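Jul 21, 2026

Shop notebook, Flutdale bench. Holiday decorations already, I know, but if the porch garland isn't sorted out by August we end up stapling greenery in the dark with cold fingers, and I promised everybody (myself most of all) a calmer season this year. Botond Hegedűs dropped off the storage bins this morning, and bless him, he had labeled every one.
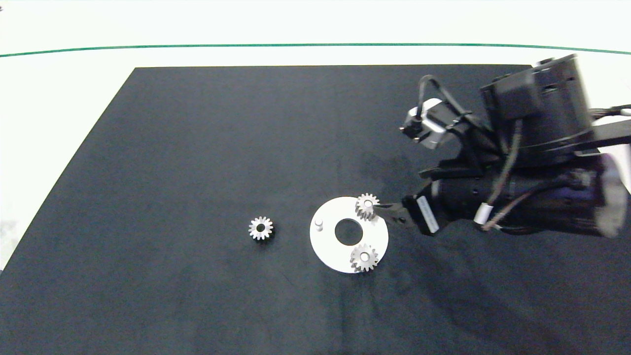
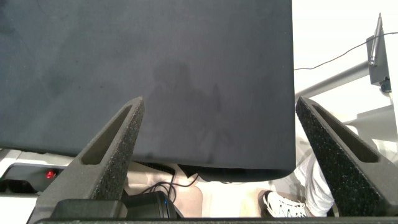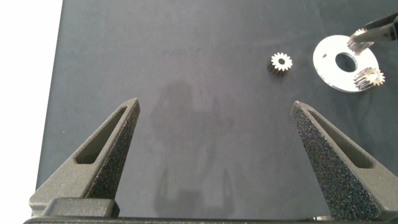 How much garland do we need for the porch at Samuvthorpe?

Plan on 323 inches, with the swags hanging fairly loose between the posts. Duván Henao measured the rail itself at 175 inches, and the rest goes to the two door sides and the droop – I like a generous droop.

The old Benavides garland has gone brown at the tips, so I'm cutting it up for wreath filler. It smells like my grandmother's attic, in a good way. I laid out 106 pine cones on newspaper and threw out the ones with broken scales. The red ribbon bleeds when it gets damp, so please use the burgundy for anything outdoors!

Still to do: wire the bows, test the warm white lights, and ask Duván if he wants his ladder back before the weekend.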